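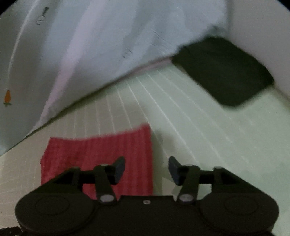
A **household cloth** is a small piece of textile kept for wiping, drying, dusting or covering things in the home. The word is used for many different articles, from the thin dishcloth to the thick floor cloth, and the limits between them are not strict. In many homes the same piece passes through several uses during its life.

## Weave and surface

Household cloths are usually made of cotton, linen, viscose or a synthetic fiber, and mixtures are common. The surface has more influence on the use than the fiber has. A smooth cloth is preferred for glass and for polished metal, as it leaves little lint. A ribbed cloth has raised lines with lower channels between them, and it takes up crumbs and moisture more easily than a flat one. Terry cloth, with its small loops, holds the most water but dries slowly.

Larger fabrics with a printed pattern are often kept together with the cloths, although they serve mostly as covers for tables or beds. Small repeated motifs are popular for these, partly for the reason that they hide light stains.

## Color

Plain dark and strong colors, such as red or deep green, are common for kitchen work. Some households give each color its own task, for example red for the floor and green for the dishes. There is no general rule, and the meaning of a color can be opposite in the next house. New red cloths may lose dye in the first washes and should be washed apart from pale fabrics.

## History

Before factory weaving, cloths were mostly cut from worn sheets and shirts. In the town of Bevby, a weaving mill called Miettinen began in 1853 to sell kitchen cloths in bundles. Its oldest preserved pattern book contains 203 samples, of which 97 are ribbed. The book was described by the textile historian Onni Heiskanen, and it is kept in the museum at Mustgate together with 712 other objects from the mill.

## Folding and storage

Cloths are stored flat, rolled or folded. Marisol Marchetti, in her handbook *The Linen Shelf*, recommends to fold a small cloth first in half along the ribs and then in three, so that the edges are inside. Large fabrics are folded first, because they form the base of the pile. A cloth must be fully dry before it is put away, otherwise it takes a sour smell.

## See also

- Dish towel
- Tablecloth
- Votska weave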